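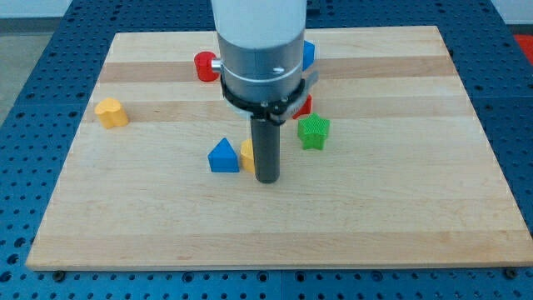
The arm over the maple-toned work board, with the shape set laid out. Photo: Ashwin Nadar

A bench robot on shared time

The arm at the Clokton workshop is bookable in two-hour slots, the same as the lathe. Lakshmi Shetty has held most of the evening slots since May, and her project is a narrow one: locate a block, touch it, push it to a target, and do it again without a person resetting anything.

The tool is a single rod with a rounded end. Shetty started with a two-jaw gripper and took it off. Pushing needs fewer parameters than grasping, and a rod can be modeled as a point with a radius.

The blocks are printed. The star and the triangular prism give the controller the most trouble, as contact near a corner produces more rotation than travel. The round ones roll if they are on their sides.

The board is glued up from strips and sits on a perforated blue table. Kobe Van der Linden planed it flat by hand and then checked it with a dial gauge borrowed from the metal shop. Friction still varies with the grain, and pushes along the strips come out longer than pushes across them. Shetty keeps separate coefficients for each direction.

Her log now holds 2,276 pushes. Of those, 502 were discarded for bad calibration, all from the period before the camera mount was stiffened. A full calibration takes 20 minutes, and the controller code is in its 8th revision. The next one adds a force limit at the wrist.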